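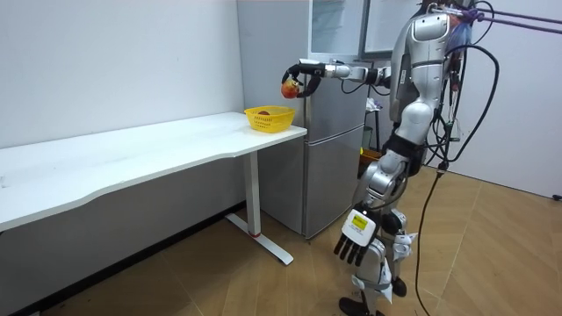 The Slow Arm at Varkwood

The members of Varkwood, a shared workshop in a former print shop, have spent most of a year teaching a humanoid robot to handle fruit. It gets an apple in its fingers and holds it up over a yellow basket at the end of a white desk. The job sounds small. It has taken 446 logged runs to get to the point where people keep working at their own benches while it happens.

The robot came as a kit with no working software. The group put the legs together first, which they now call a mistake, because the arms needed far more time. One elbow was rebuilt twice. A cable connector in the shoulder kept backing out when the arm was raised, and for most of December the logs show the same fault on every page.

Fruit was picked for the tests because it is cheap and no two pieces are the same shape. Blocks were too easy. The hand learned one grip and used it on everything. With apples, the fingers have to close at different points each time, and a grip that is too hard leaves a bruise. Bruised ones go home with whoever is on shift and end up in sauce.

The control program is called Halvorsen, after the street the workshop is on. It runs on a used desktop computer. An early version moved the arm at full speed and knocked the basket to the floor. The current one limits the shoulder to 12 degrees a second, and a full pick and place takes 90 seconds. Members have asked for it to go faster. The answer so far is no.

The rules on the wall are short. Two people present when the motors are on. One of them stays by the stop switch. No reaching across the desk.

Work on the left hand starts next. It needs five new finger joints, and the parts are on order.

Last updated: March

We use cookies to improve your visit. By continuing to read, you accept our cookie policy.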